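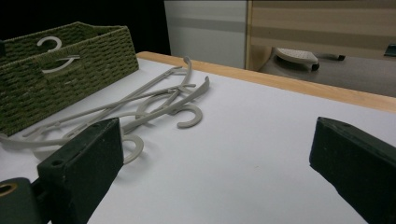 Why hangers?

My project started in the laundry room of our dorm, Pustlow House, where there is a free shelf for things people leave behind. In June that shelf is mostly hangers. I wanted to find out how people store them, and whether a plain basket does a better job than a closet rod or a drawer. I asked 12 residents to try all three and tell me what they thought.

The basket

Baskets won me over early! You can drop hangers in from any side, and a hook over the rim gives you something to grab. Grigore Costache, my project partner, preferred the rod and still does. We argued over it for most of a lunch at Tendgate. 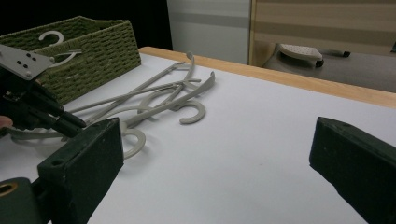

Tangling became my favorite part of the project. A hanger is a long bar with a hook on top, so it catches on nearly anything shaped like itself. Plastic ones with thin bars, like the light gray set on the white table, cross over each other at every angle once they are in a pile, and the hooks end up pointing all over the place. Seven residents said they pull two out when they want one — I do it too. Laying them with the hooks facing the same way helped a lot, and it took roughly 7 seconds more per handful. 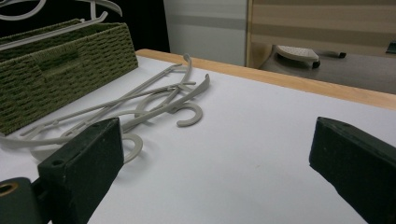
Figure 3. Gray plastic hangers in a pile on the white tabletop.

What I would try next

I'd love to test a taller basket, and to compare plastic hangers with the wire kind from the dry cleaner. Grigore wants to add a divider made from a cereal box. We have the box already, so that will probably come first.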